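Clodberg, 2025-01-15 – The Clodberg student robotics club will hold its first simulation-only competition this spring, open to high school teams across the district. Entries are free, and 26 teams have signed up so far.

The contest is called Itik. Each team writes a program that controls two robot arms working at one table. All of the work is done on a computer, so schools do not need to own a robot to take part. 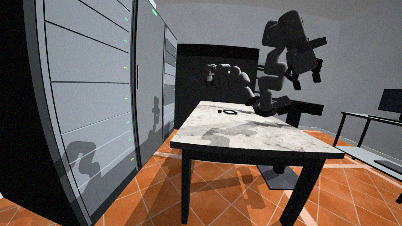
Scoring is based on a short task that both arms must share. Teams get 13 minutes per round, and a run ends early if the arms touch each other. The practice room has a marble-topped table with a small dark cube and a flat black open frame lying next to each other at the far end, and two gray arms with black two-finger grippers. Teams may move the starting position of the cube while they practice, but judges will set it on contest day.

"Most of our members had never written code for two arms before October," said Fernanda Mendes, the club's student president. "Keeping them out of each other's way is the hard part – picking things up comes later."

Club adviser Damir Georgiev said the practice files have been downloaded 400 times. Begović, a local machine shop, is paying for prizes.

Registration closes when 35 teams have entered. Teams may have up to four students and need one adult sponsor. Rules and practice files are available from the club office.

Contact: Jussara Conceição, Clodberg student robotics club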